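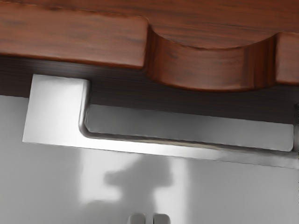 Workshop > Tips > Teaching a gripper to open kitchen cupboards

Search tips and hints Go

Tips for recording cupboard doors in simulation

A toddler can open a kitchen cupboard. A learning system needs 1,648 demonstrations and will still, given the chance, try to open the worktop. These tips come from a winter spent collecting simulated door openings for the Planora kitchen set, and they should save you part of your own.

Start with the gripper open and below the handle. Line it up before you close in. Half our early recordings began with the fingers already touching metal, and the policy trained on them had no idea how to get there. It would hover in front of the door like a guest who has forgotten why he came into the kitchen.

Vary the start, but only a little. A few centimetres either way is plenty. We once let the start position wander all over the room and got 88 lovely recordings of an arm travelling.

Look at the handle before you pull it. Bars, knobs and recessed channels all want a different grip, and a finger pad that sits nicely round a bar may have nowhere to go in a channel. Open the collision model and check that it has the same hollow as the one you can see. Ours was a solid brick for most of February.

Mind the worktop. An overhang hides the top of the door from any camera placed higher up, and a wrist camera looking up from below will see a good deal of worktop and not much else you'd call useful. Keep both views.

Leave the shadows on. They cost rendering time and somebody will suggest switching them off. The gripper's own shadow on a pale door is a fair clue to how near it is, and real kitchens come with shadows fitted as standard.

Change the finishes. Pale glossy doors are handsome and reflect everything. If every door in your set is pale and glossy, the first matt green one will be treated as a wall. The Gadberg doors and the Correia doors share the same hinges, so swapping them takes a minute.

Pull along the arc. People steering with a hand controller pull straight back, the grip slips, and they blame the controller. Practise on 21 doors and throw those recordings away. Yes, including the good one.

Keep some of your mistakes. A missed grasp followed by a calm second try is worth having. A missed grasp followed by four minutes of flailing is not, however much it livens up the playback.

Label as you go: door, handle type, hinge side, opened or not. "Opened" for us means 70 degrees. Before we agreed on that, one person was counting a crack you could post a letter through.

Drawers are another matter. The Herico drawer unit has runners that stick at the start, so lower the friction first or you will spend the afternoon teaching a robot to tug at furniture.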